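I caught up with the planning lead at Segers on a call in January, and she was eating toast, which set the tone pretty well. Her team of 4 writes Gukilura, the software layer that sits between a robot's cameras and its arms and decides what to do next. I'd been bugging her for an interview ever since the Otlow demo, and I started with the question I always start with: what broke this week?

"The grasp scorer," she said, before I'd finished asking. "It loves anything with a hard edge. Give it a bedroom and it wants to pick up cardboard all day long."

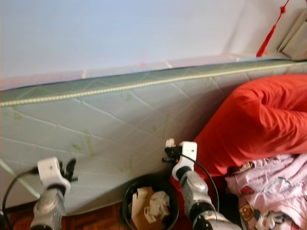 She told me the old planner worked from a fixed list of object types, and every new home meant adding to the list. They dropped that last spring. Now the perception side hands over patches of surface with a guess at how stiff each one is, and the planner picks a patch, tries a small move, looks again and replans. A full pass takes 275 milliseconds on their current machine. It used to take 690, and she says you could feel it just standing there watching (I believe her, I've seen the old version think).

"People ask me for the object model," she said. "For cloth there isn't much of one. There's a guess, and then there's a newer guess."

I asked whether that ever gets them in trouble. Oh yes! The two arms are planned separately and then checked against each other, and for a while the checker treated cables as if they didn't exist. So the arms would get perfectly legal plans that no sane person would run. Her fix was a padded volume around each cable that grows when the arm bends, and she's a little embarrassed by how simple it is. "It's a sausage," she said. "I wrote a sausage."

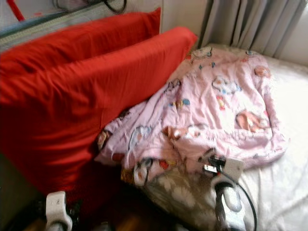
Bedding is where she gets really animated. Segmentation, she says, is the part she'd happily spend another year on, and the splitting of one soft thing from the next is harder than any of the arm math. A pink blanket covered in little cartoon faces and hearts, heaped up against a red pillow, gives the edge finder a printed outline every inch or so, and the fold it needs is only a bit of shading. Their answer was to trust depth first and let color vote second. They labeled 140 clips from the Risbridge runs by hand to tune that vote, and she did a good chunk of the labeling herself, mostly at night with the radio on.

I wanted to know what's next. She'd like the replay tool to come out before the planner does, so other groups can step through a bad run and see which guess went wrong. "I use it more than my email," she said. Then her build finished and she had to go look at it.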